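Notebook, Tuesday
Filed under: Bench Notes / Adhesives
2 min read

Lap shear, second batch of the Vurkstead epoxy. Coupons degreased and abraded by Danuta, bonded yesterday, cured overnight at 86 °F. Eight pulled, two discarded for a bad bond line (spacer wire had shifted).

Peak load on coupon 5 was 2,526 N, cohesive failure. Coupon 3 failed at the interface on one side; Wojciech suspects leftover solvent.

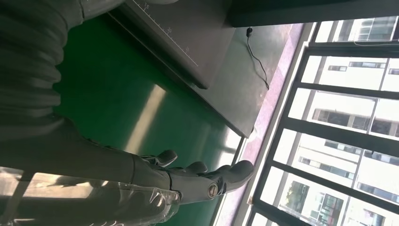
Crosshead speed unchanged from the first batch. Grips need new faces before the next run. Ask Felicja whether Szulc still stocks them.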